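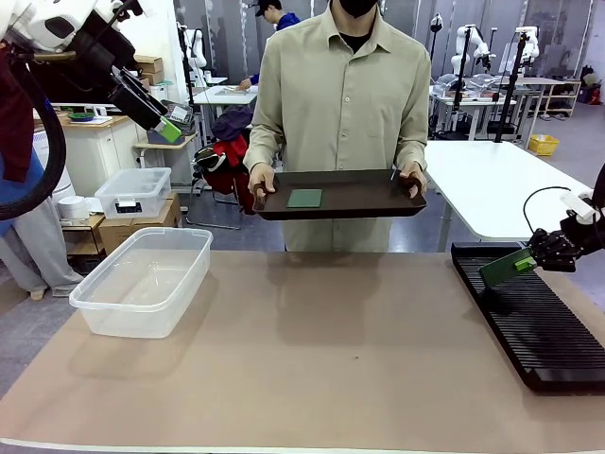

*Figure 13. Tray task at the table. The partner holds the tray level, and each gripper has a green piece in its jaws.*

## 6. Recording the tray task by remote control

Revision of March 23, 2022. Text: Florante Samonte. Checked on the station: Lev Kovalchuk.

In this section you teach the two-arm Plendier station to give boards to a person and to take boards from a person. The operator moves both arms with the hand controllers. A second person, whom we call the partner, stands at the far side of the table and holds the tray. The Drollow recorder saves the movement of the arms, the grippers and the camera pictures together.

Please finish section 5 (home position and gripper check) before you begin. If the station was moved to another place, do section 4 again also.

### 6.1 What you need on the table

- the slotted rack, flat on the table, on the side of the right arm
- the clear bin, on the side of the left arm, empty at the start
- the tray
- the training boards, only the ones without parts on them

The middle of the table stays free. Do not put there the controllers, a phone, or the cap of a pen. We found all of these in old recordings.

> **Note:** The rack can hang over the side of the table a little if the table is short. It must not rock when you press on it with one finger.

### 6.2 Prepare the station

1. Switch on the station with the key. Wait until the lamp on the control box is steady green.
2. Check the cables of both arms by hand. Each cable must have a free loop at the wrist and at the shoulder. Move every joint slowly in the hand-guide mode and look if the cable is pulled anywhere.
3. Open Drollow and choose **New task > Two arms > With partner**.
4. Type the task name. Use small letters and no spaces, for example `tray_give_right`.
5. Set the speed limit to 500 mm/s. The program accepts up to 600 mm/s, but with a partner at the table you stay at the lower value.
6. Set the grip force to **Soft**. The boards bend when it is set to **Normal**, and a bent board does not go in the slots any more.
7. Press **Test cameras**. Look at every view on the screen. The tray must be visible in the table view when the partner holds it at the height of the waist.

> **CAUTION:** The red stop button must be in reach of the operator and the second stop button in reach of the partner. Press each of them one time before the first recording of the day. Both arms must stop and hold their position. If one arm sinks, switch off the station and call service.

### 6.3 Place of the partner

1. The partner stands at the far side of the table, facing the operator, in the middle between the two arms.
2. Long sleeves are allowed when the cuffs are closed. No loose scarf, no badge on a string, no gloves with open fingers.
3. The partner takes the tray by the two short ends, one hand on each end. The thumbs do not lie on the flat base.
4. The tray is held level and over the far part of the table, so that the grippers can come to it without the full length of the arm.
5. The partner says "ready" in a loud voice. The operator does not touch the controllers before this word.

> **CAUTION:** The partner never follows a falling board with the hand. Let it fall. Press stop, and then pick it up.

### 6.4 Record one demonstration

We describe the version in which the boards go from the grippers to the tray. For the opposite direction see 6.5.

1. Put the boards in the rack. Leave free the slot that is nearest to the right arm, the gripper needs this room.
2. Bring both arms to the home position with **Home**.
3. Press **Record**. You hear one short tone.
4. With the right controller, bring the right gripper over the rack. Go down straight, close on the upper border of the board, and go up straight. Do not turn the wrist before the board is completely out of the slot.
5. If the task uses both arms, take the second board with the left gripper now. The left arm takes its board from the bin or from the hand of the partner, as it is written in your task sheet. When it is from the bin, one board must be put in the bin before you press **Record**.
6. Wait until the two arms are quiet. Count slowly to two.
7. Move one arm toward the tray. The other arm waits with its board and does not come over the tray.
8. Turn the board until it is nearly flat. Lower it until its front border touches the base of the tray, then open the gripper slowly.
9. Pull the gripper back in the same line it came. Do not lift it over the hands of the partner.
10. Repeat steps 7 to 9 with the other arm.
11. Bring both arms back near home and press **Record** again. You hear two short tones.

The first board may lie left or right of the center of the tray. Do not correct it in the recording. The policy has to learn that boards lie in different places, and small differences are wanted.

> **Note:** If you made a mistake and repaired it in a calm way, keep the demonstration and mark it **Recovered**. If you pressed stop, the demonstration is closed automatically and marked **Bad**. Do not change this mark.

### 6.5 Opposite direction, tray to rack

1. The partner lays one board on the tray and holds the tray level as before.
2. Press **Record**.
3. Take the board at its border with the gripper half tilted. The jaws must not scratch along the base. When the board slides, the partner may tip the tray a little to the operator.
4. Carry the board to the rack with the lower border pointing down.
5. Find the slot with the lower border and let the board sink. Do not push. When it stops on a ridge, go up a little and try again.
6. Open the gripper, go up straight, and finish as in 6.4.

The most difficult step is number 5. New operators should practice it without recording until they can do it several times one after another.

### 6.6 How many, and when to pause

One set has 16 demonstrations. After a set the operator and the partner change places or take a pause. Holding a tray is light work for a minute and heavy work after a longer time, and you will see in the data that the tray goes lower and lower.

Change these things between sets:

- the slots that are filled in the rack
- the height of the tray, by the width of a hand
- the position of the bin, but always on the side of the left arm

Do not change the lamps or the cameras inside one set. Other people may work in the background; you do not have to ask them to go away. Only the area between the arms must stay free of persons other than the partner.

### 6.7 If something does not work

| What you see | What to do |
|---|---|
| The arm follows the controller with a delay | Close other programs, then start Drollow again |
| The gripper closes but the board falls | Clean the jaws with a dry cloth, do the gripper check in section 5 |
| One camera view is black | Push the plug of this camera in again, then press **Test cameras** |
| Message "Joint near limit" | Move the tray closer to the center of the table |
| Board is stuck in the rack | Press stop, take it out by hand, begin the demonstration again |

### 6.8 After the last set

1. Bring both arms home with the grippers open and empty.
2. The partner puts the tray on the table and steps back.
3. Press **Save set**. Wait for the message "Set complete" before you turn the key.
4. Write in the station book the task name, who was the operator, who was the partner, and the number of demonstrations marked **Bad**.
5. Put the boards back in the rack. A board with a broken corner goes in the box for waste and is not used again.

To look at the recorded sets and to cut them, continue with section 7.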